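Tisitz Tableware Lending Program Enters Its Second Year
10 October 2019

The Tisitz Residents' Association has published the first annual figures for its tableware lending program, which supplies bowls, plates and serving dishes to households and small groups in the district. Borrowers took out 2738 pieces over the twelve months to May. The association had hoped to reach 3000.

Josefina Farías, who coordinates the program, described the result as satisfactory. "The target was set before we had opened the doors," she said. "We did not know then how many people would want 4 bowls and nothing else."

Most loans are small. The original plan assumed that families would borrow complete services for weddings and anniversaries, and the stockroom on Cillcombe Street was arranged accordingly, with matched sets stored together. Farías and her colleague Leonardo Sala have since rearranged the shelves by shape. Bowls now occupy the lower two rows, where they can be reached without a step.

"People come in with a dish in mind," Sala said. "They are making a soup or a fruit salad, and they want something to put it in. They ask for a color more often than they ask for a size."

Red and pink pieces are requested throughout the year, according to Sala, while the white serving dishes go out mainly in summer. The association has accordingly stopped buying white.

Each returned item is washed again on the premises, dried, and set out singly on a pale work surface for inspection. 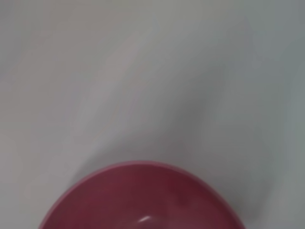 Farías said that rims receive the closest attention. "A chip on the rim can cut a lip," she said. "A scratch on the inside is a matter of appearance, and we will usually let it pass." Pieces that fail inspection are withdrawn the same day and recorded in the stock book.

Loans run for two weeks and may be renewed once. A deposit is required for orders of more than 90 pieces, a rule introduced after a large order was returned in the wrong crates – "an afternoon of sorting," in Sala's words.

The association intends to add lidded dishes next year. Residents who wish to donate tableware are asked to contact the stockroom before bringing it in.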